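The long afternoon of the Portuguese soap

Daytime drama from Lisbon is finding viewers a long way from home, and the people who make it are still getting used to the idea
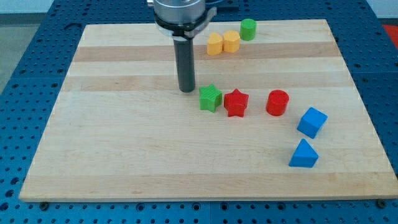
For years the Portuguese telenovela was sold abroad as an afterthought. A broadcaster in Luxembourg or Geneva would take a few hundred hours for the emigrant audience, put them out after lunch and never mention them again. There were no subtitles, as everyone watching was assumed to speak the language.

Then Homel, a small subscription service that had built its name on old detective serials, bought the first run of Plandonetti in October of last year. It paid for English and Dutch subtitles and put up five episodes a week. By the spring it was the most watched thing on the service, ahead of the detectives.

Plandonetti is the name of a family and also of the biscuit factory they own, outside a river town in the north. The grandfather came from Italy, or says he did. In the first episode he changes his will. In the second, a woman arrives from Brazil with a boy of nine and a folder of letters. From there the plot goes more or less where you would expect, but slowly, and with a great deal of talk about flour prices, shift patterns and the loan on the new ovens.

Mirela Figueiredo has been head writer since the start. She trained as an accountant, which may explain the loan. Her first television job was on Pimentel, a hospital serial that ran for six years and is still repeated in the mornings. She wrote 19 episodes of it in her first season, mostly over weekends, and was then asked to stay.

"On Pimentel somebody had to be dying by the second advert break," she says. "I wanted to write about people who had to get up for work the next day. There are deaths in ours too, but people go back to the factory afterwards and the machines have been left in a mess."

The working method is an old one. A team of seven writers meets for two days, sets out a block of 30 episodes scene by scene, and goes home to write. Scripts come back within a fortnight. The directors shoot about six weeks ahead of transmission, which leaves little time to change anything if an actor falls ill. When the man who plays the elder son broke his ankle last winter, the character spent eleven episodes behind a desk. Viewers wrote in to say he had become more thoughtful.

Most of the factory scenes are shot in a real bakery that closed some years ago. The office, the grandfather's dining room and the church hall are sets in a warehouse near the airport, and if you listen closely to the quieter quarrels you can hear planes. The sound crew used to remove them. They stopped when the schedule got tighter, and the writers gave the grandmother a line complaining about the noise.

Subtitling a serial of this length is a job in itself. The work went to Indument, a firm of translators who had mainly done museum films and company training. They keep a shared list of every nickname, dish and saint's day that has come up so far. It had 2,899 entries when I was shown it. One of them covers the various ways in which the grandmother says "well", seven of which are insults.

The English lines are brisk and a little formal, and regular viewers have grown fond of them. "You have salted my patience" appears in an early episode as a fairly direct version of something ruder. It has since been used as the name of a podcast and of at least one pub quiz team.

Who is watching is harder to say. Homel does not publish its figures in full. The letters and emails that reach the production office suggest an older audience than the service expected, with many people watching at a fixed time each day even though they could watch whenever they like. There are Portuguese families among them, often with children who read the English while their parents listen. An online group for British viewers has some 2,000 members and is strict about spoilers, as a few of them are still on the first will.

Success has brought the usual offers. Two companies have asked about a remake, one of which wanted to cut the story to eight hours and drop the factory. Figueiredo read the outline on the train and found it perfectly well made. She turned it down the same week.

She is less sure about how long the original should go on. The contract covers another season, and the actor who plays the grandfather has asked, politely, whether he might be allowed to die before the summer. He has a play to do. The writers have agreed in principle but there are now four versions of the will, and they have not yet decided which one the solicitor has in his drawer.

Plandonetti is on Homel, with new episodes each weekday. The first season of Pimentel will be added in the new year, with subtitles.

2020-12-15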